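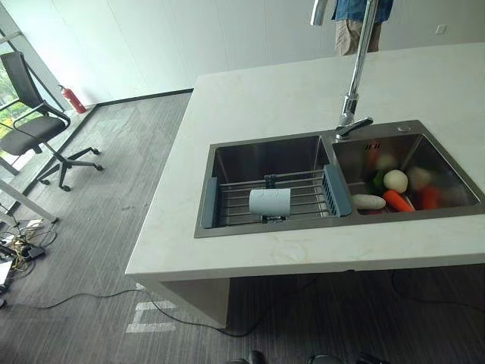
Attachment 1. Sink island, rack across the left basin, produce in the right. Cable on the carpet at the near side.

Ticket: Work area rules, sink island task
Product: Sasness
Site: Canside
Opened: Wednesday, April 4, 2018
Priority: Medium (we asked for High)
Status: Open, reopened twice

Original report

The robot stops partway through the sink task with "area check failed" and then clears itself when somebody presses resume. We have not changed anything in between. The task is moving vegetables out of the right basin and onto the rack.

We ran 100 cycles over two days and got 16 stops. Log is on the share. We would like to know what the area check is checking, which page of the operating rules it belongs to, and why pressing a button satisfies it.

Reply from Brindow support

Thank you for your report. The area check is there to enforce good practice in shared spaces. Please confirm that your site follows section 4 of the operating rules: floor clear of loose cables, no people within the work area, counter free of items that are not part of the task. Most stops of this kind are caused by housekeeping. We are setting this to Resolved.

Canside, reopened

Please don't set it to Resolved before we have tried anything.

Section 4 says "keep the floor reasonably clear." It gives no distance and doesn't say whether a cable lying flat counts. Look at the attachment. There is a long black cable running over the carpet toward the base of the island, past the white floor marking, and another one on the floor under the counter. We agree that is poor practice and we would have told you so ourselves. A person can trip on it and a wheel can drag it. Whether it has anything to do with this error is a separate matter, and we would like to see some evidence before we spend an afternoon with cable covers.

Same with people. There is a person standing behind the far end of the island in that picture. Your rules say "within the work area" and never say where the work area ends. Is the far side of the counter in or out? Our operators have been answering that by feel, and they don't all feel the same way.

Reply from Brindow support

The recommended clearance is 300 mm on all sides of the robot's path. Please route cables outside this and repeat the test.

Canside

Recommended where? We searched the manual, the quick start sheet and the release notes for that number and it is in none of them. If it's a rule, it needs to be written down. If somebody at your end picked it this morning, please say so and we will treat it that way.

We did the test anyway.

Test A. Cables moved outside 300 mm and taped down. Everybody kept away from the island. Stops continued, at much the same rate.
Test B. Cables put back across the path, people still kept away. No clear difference from A.
Test C. Cables taped, one operator on the far side of the island for the full run. No clear difference from B.

The runs were short and I wouldn't bet much on the gaps between them. But if housekeeping were the main cause, A should have looked better than it did.

The cables are staying taped. That goes on our own sheet as a site rule and it stands whatever this ticket finds.

Reply from Brindow support

Could reflections be a factor? The sink is dark brushed metal and the faucet is polished. There is also a window. We suggest covering shiny surfaces.

Canside

They could be. A kitchen task that only works with the faucet wrapped in cloth isn't much of a kitchen task, but we'll try it once.

Test D. Faucet column and lever wrapped, blinds down. Stops continued.

Then we went back to the log, which we should have done first. Every stop comes just after the gripper closes, and none come while the robot is driving or waiting. The gripper is the Śliwiński unit and it has its own fault line. On the stops we checked, that line had changed state right before the area check failed. It looks to us as if a gripper fault is being reported under the name of a safety rule. We can't prove that from this side – the area check gives one message for everything.

Questions for Brindow, please answer by number

1. Which inputs feed the area check? Full list.
2. Is the gripper fault line one of them?
3. Why can an operator clear it with resume and no inspection? If it is a safety stop, that is bad practice. If it isn't one, it should have a different name.
4. Where will the 300 mm figure be published, and what is it measured from?

Interim rules at Canside

Cables taped or lifted before power on. Nobody leans over the counter while the arm is live, from either side. After any stop, look at the gripper and the floor, write down what you saw, then press resume. Two stops in a row and the run is over for that session.

Reply from Brindow support

Passed to engineering. Item 2: yes, on the current release. Items 1, 3 and 4 to follow.

Canside

Noted on item 2. Please leave the ticket open until the other three are answered, and take "housekeeping" out of the cause field.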